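Automation in Everyday Work
Lecture notes, unit 7: Can a machine do the chores yet?
Dezső Rácz
September 2020

Please read these notes before the seminar. They are longer than my slides, and the section on socks is new. Students who took the course earlier will notice that I removed the part on lawn mowers. It is now in unit 3.

1. The question

When people ask me whether robots can do housework, they usually want a yes or a no. I can give neither, and in this unit I want you to learn why the question must be cut into smaller ones. A chore is a name we give to a long chain of actions. "Doing the laundry" contains carrying, sorting, pouring, pressing buttons, waiting, pulling out heavy wet cloth, hanging, folding and putting away. One machine in the house already does the washing itself and does it very well. The rest of the chain is still done by hand in almost every home.

The same is true on a shop floor. A packing line may have a fast arm that puts boxes on a pallet, and two meters away a person is turning bags so that the label faces up. Visitors look at the arm. I ask you to look at the person.

2. What "can" means

Students often bring me a video and say that the robot can do the task. A video shows that the task was done once, under some conditions. For this course we say that a machine can do a chore only if we can answer the following.

How often does it succeed when the objects are changed?
How long does it take, compared with a person who is not in a hurry?
Who prepares the place before, and who cleans up the errors after?
Was a human controlling the movements?

The last one is easy to miss. If a human moves the hands, the hardware can reach and hold, and we have learned something useful about the hardware. We have not learned that the machine can decide anything. Write this in your reports every time, even if it feels repetitive.

3. A case from the shop floor

Our exercise case is the parts room at Vörös, a small workshop that repairs pumps. In August the owner tried an arm sold under the name Riser to move metal fittings from a tray into bins. The test had 568 picks, and 39 of them failed. Calculate the success rate yourself, with one decimal place, before you read further.

The rate looks good. Now consider that each failure stopped the arm until a worker came and pressed a button. The worker had to stay near the arm for the whole test, so the workshop saved very little of his time. The owner, who is a patient man, has kept the arm for night work, where it may stop and wait until morning without disturbing anybody.

Two points to discuss. First, most of the failures were fittings that lay one inside another. The owner could have solved this with a better tray, without any change to the robot. Second, metal fittings are the easy case. They have the same shape in the tray, in the air and in the bin. Cloth does not.

4. Soft things: the sock task

I chose putting away socks as our main household case. It needs no strength and no speed, and a child of five can do it. It is also small enough for one table. The goal is simple to state: each loose sock must end in its own narrow compartment of an organizer box.

Let us divide the task.

a) Find the sock. Color helps when the sock lies alone on a light table. When one sock lies partly over another, the machine must decide where the first ends.

b) Take hold of it. Two fingers closing on thin cloth can take one layer, two layers or nothing. The camera may not see which of these has happened.

c) Make it compact. A flat sock is wider than the compartment, so it has to be rolled, folded or bunched. I consider this the hardest part. The shape changes with every movement, and the sock opens again if it is released too early.

d) Put it in. The compartment is only a little wider than the roll. Clear plastic walls are difficult for many depth sensors, and a bad entry pushes the cloth over the divider into the next space.

e) Let go. The fingers must open inside a narrow space and come out without pulling the sock along.

Two hands are very useful in step c. One holds while the other turns. In hand-held gripper work a person supplies this coordination, and the recorded motions can later be used for training. Look at how both jaws close on the light blue sock, with two compartments filled and the other socks still flat on the table.
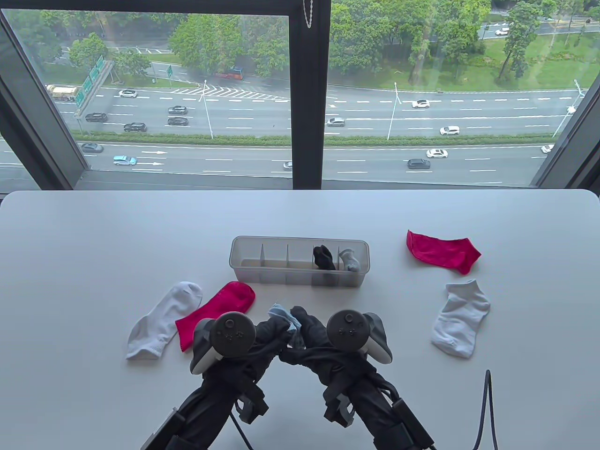 5. Two ways to build it

The Lumetti approach, as we call it in this course, is to change the home to suit the machine: wide bins, one sock model, a fixed table, good light. The Sistach approach is to leave the home as it is and give the machine a great number of human demonstrations. The first gives you results early and is hard to sell to families. With the second, you can work for a long time before you know whether you have something.

In your answer you do not have to choose one side. Many good designs change the home a little. A wider compartment is cheap.

6. Homework

Choose one chore that you did yourself this week. Divide it into steps as in section 4, and mark the step where you think a machine would fail first. Give your reason in not more than one page. Then do the chore again with thick winter gloves on and write down where you had trouble. Compare the two.

Please do not choose dishes. I have read very many reports on dishes.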